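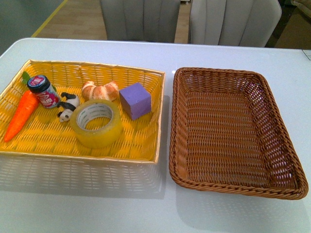

Okay, I finally did a color draping session and I have so much to tell you! Short thread for anyone who has ever owned 81 tops and still worn the same gray one every day (me, me, me).

The session was with Nosipho Nkosi at the Andier studio. Two hours, no makeup, hair pinned back, one fabric after another held up under my chin. I thought I was a "winter." I am so not a winter.

Soft olive! Warm rust! A kind of dusty teal I would have walked straight past in any store. My sister gasped at the rust one, and she never gasps at anything.
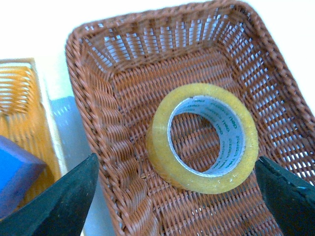
Black is the one I was scared to hear about. Nosipho says keep it, just move it away from my face — pants, skirts, shoes all fine. So my good black trousers live to see another June.

What I loved most was that she had me bring five things from home. We pinned the collar of my old green shirt open a little, rolled the sleeves twice, and it looked like a different shirt. I've had it since college!

Went home and pulled out everything near my new colors. Some 890 photos of outfits on my phone and I'm smiling in the ones where I'm wearing rust. How did I miss that??

Next up is hemlines. I'm short and I have questions — send me yours too and I'll bring the list along.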